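Lab Handout 4: Comparing Two-Finger Grippers on the Basket Task
Course: Robot Manipulation, Lasbridge

The object and container stay the same for both grippers, the Tritach and the Brenitz. Only the fingers and the controller profile change. Load the matching profile before enabling the arm; the Brenitz profile uses a different finger offset.

Run 20 trials per gripper. Approach from directly overhead with the fingers open. A trial counts as a success if the cube clears the basket rim and is held for the full dwell time.
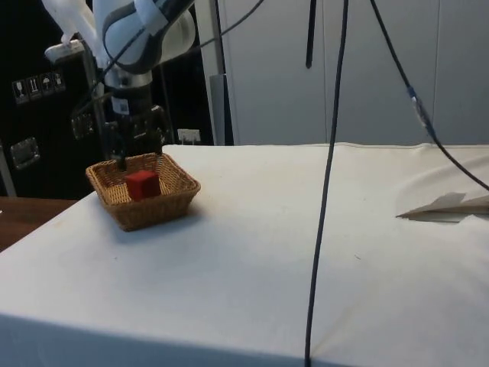

Figure 2. Fingers open above the wicker basket, red cube inside.

The sloping basket walls limit finger travel near the rim. If a finger touches the wicker, log the trial as "contact" and continue. Do not reposition the basket by hand between trials in the same set.

Record for each trial:
Gripper and profile
Finger opening at approach
Result (success, slip, contact, miss)
Cycle time in seconds

Stop any trial that exceeds 30 seconds and enter it as a miss. Log sheets go in the tray in Room 106.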